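Researchers at the Bekard Institute have reported that a robot arm can learn to pack soft, irregular objects from a small number of human demonstrations, provided those demonstrations are recorded at close range by hand.

The study, led by Maysoun Hamdan, used 111 demonstrations collected over 14 sessions. A policy trained on them was then tested on a robot arm at the Cenitz laboratory, where it completed 26 of 30 packing trials. An earlier version, trained on footage from a fixed overhead camera, completed fewer than half.

"Rigid parts behave in a predictable way, but a soft toy changes shape each time it is picked up," Dr Hamdan said. "The close view gives the model the information it needs at the moment of contact."

Performance fell when objects lay against the wall of a box – a problem the group intends to study next. Co-author Yara Daher said the remaining failures were mostly poor grasps on long fur.

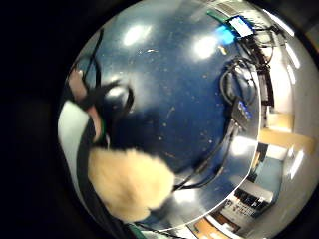
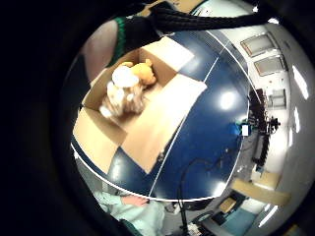
Plush toys at the blue work table during data collection.

CHATURVEDI CAMPUS, October – The institute will release the recordings and training code to other research groups later this year. Funding for the project, known as Wovby, has been extended for 3 years. Inquiries may be directed to the institute's communications office.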